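Moving the shop PC to a new SSD or buying a new one? (long, sorry)
Werndale Hobby Forum > Off topic > Computers and phones

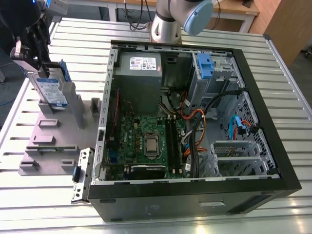 The office tower with the side panel off

kettlebrook
Posted 23 Mar 2019, 10:42
Posts: 239

Good morning to all. English is my second language, so please excuse me if some words are strange.

I run a small shop for sewing supplies in Werndale. The computer in the office is an old desktop tower, and it does the stock list, the invoices and the label printing. It has become very slow. To open the stock list takes so long that I go and put away thread in the meantime.

The stock list is made in Sturnirico, the old version, the one you bought once and kept. It has 3964 articles in it. I have the license paper, but the license is tied to the machine, and the company wants that I change to the monthly version if I move to a new computer. I do not want the monthly version. I have tried it in June and I could not find half of the functions.

So my question is: do I put a new SSD in the old machine and keep everything as it is, or do I accept that it is time to buy a new one and pay every month like everybody else?

ovalpeg
Posts: 1198

SSD, no question. You will not believe it is the same computer. Clone the old drive to the new one, swap them, done in an afternoon. The license will most likely not notice a disk swap.

Are you on Windows 7? And how much memory?

kettlebrook

Yes, Windows 7. Memory is 4 GB. I use Sturnirico, the mail and one browser window, not more.

"Most likely" makes me a little nervous. If the license stops, I can not print one invoice.

marl_and_clay

I have to disagree with ovalpeg. Windows 7 gets no more updates from next January. You will spend money now and then you will be in the same place in ten months, with an old power supply and an old board. For a business machine with customer data I would not do it.

Export the stock list to CSV, buy something new, and look at other programs. Nijs can import CSV and it is also pay once. My wife keeps her framing shop on it.

ovalpeg

An SSD can move to the next computer later, so the money is not lost. And "look at other programs" is easy to write. Have you ever moved a stock list with nearly 944 suppliers' codes that do not match each other? I did it for my brother-in-law and we were still correcting prices at Christmas.

marl_and_clay

I have, in fact. It took us two weekends. The trick is to do it before the old computer dies and not after.

tinhare
Posts: 61

May I ask the boring question. Kettlebrook, do you have a backup?

kettlebrook

I have a USB stick in the cash drawer. I copy the Sturnirico folder on it when I remember. The last time was before the winter sale.

tinhare

Then please do this first, today, before anybody opens a case or buys something. Close the program, copy the whole folder to the stick, and then copy it also to a second place. After that, open the copy on another computer and look if the files have a normal size. A backup that was never opened is only a hope.

Also write down the license number and the version number on paper.

kettlebrook

Thank you, I did it now. The folder is smaller than I thought. I wrote the numbers on the inside of the invoice binder.

I also tried the CSV export. It works, but all the colors are gone from the article names, because Sturnirico keeps them in a separate table. "Zipper 20 cm" is now in my list thirty times and I do not know which is the navy one.

marl_and_clay

You can export the color table too. In the old version it is under Lists, then Print, and there you choose "to file" as the printer. It is hidden very badly. Then you join them by article number in a spreadsheet.

quince_at_no4

Old Sturnirico user here (yarn, not zippers). I wrote to their support last year about the same thing. They moved my old license to a new computer without the monthly plan, but I had to ask two times and send a scan of the paper. The first answer was only an advertisement. Ask for "license transfer, perpetual". If you write "upgrade" they will sell you something.

ovalpeg

That changes things. If the transfer is possible I am less against a new computer. I would still put an SSD in the old one and keep it as a reserve in the back room.

marl_and_clay

Then we nearly agree, which I did not expect. Just keep the old one away from the internet.

kettlebrook

I have sent the letter to support with the scan, with exactly the words from quince_at_no4. For the new computer I have an offer from Tarkance in town, and they would also put the SSD in the old one for a small price. The man there told me to take 8 GB of memory. Is this enough for Sturnirico and the label printer?

tinhare

More than enough. Ask them if the new one still has the right port for your label printer. Some of the older ones have the wide parallel plug.

kettlebrook

It has the wide plug. I will ask about an adapter.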